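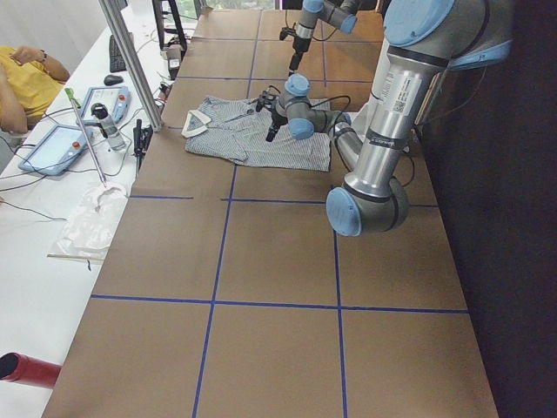 Two arms, one striped shirt, and a whole lot of blue tape.

Gresness shop thread, Jul 3, 2023. A few of you asked how the shirt table is set up and what I do to keep it going, so I'm typing this while I eat lunch.

Start with the tape. Blue tape, long strips one way and crosswise strips the other, so the table top is split into big rectangles. It's how I tell whether something moved. If a shirt lands one box over from where I wanted it, I can see that from my chair.

Tape gets replaced when the corners curl. I had one strip lift in June and a sleeve got stuck to it, and the arm kept pulling like it had all day. Now I run a thumb down every line before I power up. Takes a minute!

We left gaps in one of the cross rows, by the way. I like having a bit of bare table there (Bravdale, our other shop, tapes theirs solid and we argue about it).

The arms. Each one has a skinny black gripper and a little camera-looking thing up by the wrist. Those wrist units are where most of my trouble comes from. Bump one and every pick after that is off, and you'll swear it's the code. It's a screw. Check the screw.

Second place to look is the cable. You want a nice loose loop from the wrist back to the forearm. Too tight and it tugs when the wrist turns, too long and it drags across the cloth. I move each arm through its full reach at slow speed and just watch the loop. Boring -- do it anyway.

Both pendants live face up on the white desk, side by side, red buttons where a hand can get to them. I used to stack them to save room. Then I grabbed the wrong one and jogged the far arm when I meant the near one. No harm done, but I felt pretty dumb.

Somebody's going to ask about the shirt. Thin stripes are great for this. When the cloth is twisted the stripes go wavy and you catch it right away, where a plain one just looks like a plain one. Wrinkles are fine, I don't iron anything for a robot.

My log for the Lorow job (that's this cell) says 67 restarts so far. Most were me being fussy about the start pose. I write every one down, even the silly ones, and it has saved me more than once.

Blue caps on the joints: wipe them, and make sure they're seated. Lint gets everywhere when you work with fabric. I use a dry cloth and keep the spray stuff far away.

Next up is a full recheck of both wrist mounts at 200 hours. If I find anything weird I'll add it to this thread. OK, back to the table.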